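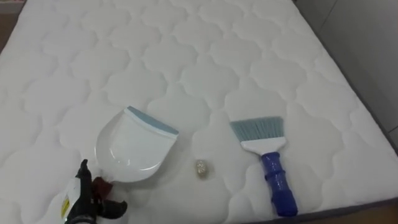 Support > Cluvby Mobile Manipulator > Set-up Guide > Section 6: Working on soft furnishings

5 min read

6. Safe set-up for light sweeping on beds and mattresses

This section applies to two-handed sweeping with a dustpan and hand brush on a mattress, futon or padded bench. It covers cells fitted with the Hurix gripper and running the Urnero controller. For floors and hard benchtops, use Section 5.

CAUTION: A mattress moves under load. Force limits set on a hard surface are not valid on a soft one. Load the soft-surface profile before enabling the arms.

6.1 Prepare the area

1. Strip the bed. Remove sheets, pillows and any loose cover. A fitted quilted top can stay on.
2. Push the mattress against a wall or block it so it cannot slide. Check that it does not rock on its base.
3. Mark the operator line on the floor with tape, 1,000 mm from the nearest mattress edge. Everyone stays behind the line while the arms are enabled.
4. Set even lighting. White quilting shows very little contrast, and a hard shadow across a seam can be picked up as debris.

6.2 Place the tools

1. Lay the dustpan flat, scoop up, with the lip facing the debris.
2. Lay the brush on the other side of the debris with its handle toward the robot.
3. Keep both tools clear of the mattress border. The padding slopes near the edge and a released tool may roll off.
4. Put down one item of debris at a time during commissioning. Use something dry and blunt. Do not use glass, pins, staples or blades.

NOTE: A dustpan with a coloured rubber lip is easier to locate on a white surface than an all-white one. If yours is all white, run the tool teach routine in 4.3 first.

6.3 Set the limits

1. Open Profiles and select SOFT-2.
2. Set maximum downward force to the value on the card supplied with your gripper. Do not copy it from another cell.
3. Confirm the profile number on the pendant reads 717. If it reads 359, the hard-surface profile is still active. Stop and reload.
4. Test the emergency stop from both sides of the bed.

6.4 First run

1. Run the grasp step alone at reduced speed. The fingers should close on the dustpan handle without pushing the pan into the padding.
2. Run the brush step with no debris on the mattress.
3. Run the full cycle. Keep one hand on the stop control.
4. If the brush drags the quilting, stop, raise the stroke height one increment and repeat from step 2.

CAUTION: Do not reach in to straighten a tool while the arms are enabled, even if they are not moving. Press stop, wait for the amber light, then reach in.

6.5 Inspection and records

Check the finger pads for lint at the end of each shift and replace them at 4,000 cycles. Wipe the dustpan lip with a damp cloth. Log any dropped tool, torn stitching or unplanned stop in the Moodley logbook, together with the profile number in use at the time.

Repeat 6.3 and 6.4 in full whenever the mattress, the gripper or either tool is changed.

2 comments | 5 shares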